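Zudell Long Work Table, light wood top

Last updated: April
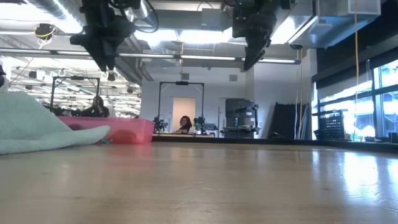

The table top by the windows, with a mint-green towel and a pink see-through bin on the left side.

The Zudell is a long table for people who need much flat space and don't want to move things away every ten minutes. Most of our customers buy it for folding and sorting of textiles, but it is also used for packing, for cutting of fabric and for school craft rooms. The top is wood in a warm beige tone, with the lines of the grain going lengthwise.

Please look at the picture before you order. The table shown has signs of wear, and you will find faint scuffs and some pale streaks on it. We prefer to show it like this. A light wooden top takes marks with the time, and customers who wish a surface without any trace should better choose our Histia model, which has a coated top in grey.

The surface also reflects the daylight quite strongly when it stands close to windows. If you do sewing or other fine work, turn the table so that the light comes from your side and does not fall directly in front of you.

Details

Item number: 911
Top: wood, light beige
Delivery weight: 126 kg, in two parcels
Assembly: two persons, 16 bolts, key is included
Delivery time: 9 working days
Towel and bin are not included in the price.

Care

Wipe the top with a soft cloth, a little damp, always along the grain. Do not leave wet towels on it overnight. For small scratches we recommend the Bredari care oil, which you apply thinly and leave to dry until the next morning. Please do not use scouring powder. Plastic bins can be pushed over the surface, but check first that there is no sand under them.

Delivery and return

We deliver to the ground floor. If you have stairs, write it in the order notes, and our carrier Urquhart will call you to agree on a price for the carrying. The return is possible when the bolts have not been used. Tables which were already assembled we can only exchange if there is a fault in the wood.

For questions about larger orders please write to Ermelinda Rebelo in our sales office. She answers in English and Portuguese, usually before 4 pm on the same day.

We use cookies to remember your basket and your language. By continuing on this page you agree to this. Change settings

Comments (4)

marit_sews
Have had mine since two winters. Good height for folding bath towels, my back is thankful. The oil smells a bit strong the first day.

G. Tolland
Is the top one piece or joined in the middle? I need to get it round a tight corner in the hallway.

Ermelinda Rebelo (sales office)
Dear G. Tolland, the top is one piece. Please measure the corner before you order, and send me the numbers if you are not sure.

patchworkpete
Mine came with one bolt missing, they posted a new one free of charge. Otherwise very pleased.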